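Week 6 handout: Dust, blowers and cloths

Welcome back! This week we finally get to my favorite part of the Flukstead course on looking after small optics and instruments, and it's the cheapest part too. Dust is sneaky stuff (it's harder than most coatings, for a start), and a person who handles it well can keep an old lens going for decades. Please read pages 50 to 54 of the Kukow reader before the bench session, and bring your own cloth if you have one you like.

## Air first, cloth second

Start every cleaning with the blower bulb. Hold the piece with the glass facing down, keep the nozzle close without touching, and give short, firm squeezes. Grit that would scratch under a cloth simply drops away, and it's such a satisfying thing to watch under the lamp! Turn the piece a little between squeezes and go round the rim twice, where the dust likes to hide.

Then the cloth. Fold it into a pad, keep your fingertips off the side you'll use, and wipe from the center outward in a loose spiral with hardly any pressure.

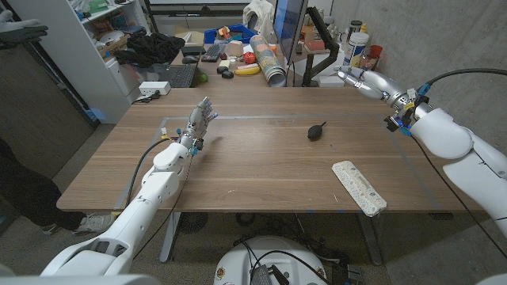
Why not just blow on the glass with your mouth?

Breath carries tiny drops of saliva, and they dry into spots that are harder to remove than the dust was.

## Setting out your bench

Clear a patch of table before you start and keep it for the job. A rubber blower and a flat cloth are enough for most pieces, so leave the fluid in the cupboard until you've tried both. Lay the cloth where your sleeve won't drag it off (mine has hit the floor more times than I'd like, and a cloth that's been on the floor goes straight in the wash).

Wash cloths in plain soap, no softener, and let them air dry. The Colombo notes have a lovely long section on this, worth a look if you enjoy fabrics as much as I do.

## For next time

- Clean one practice lens from tray 283 and write down each step
- Compare a fresh cloth with a washed one
- Read Filtden sheet 642, both sides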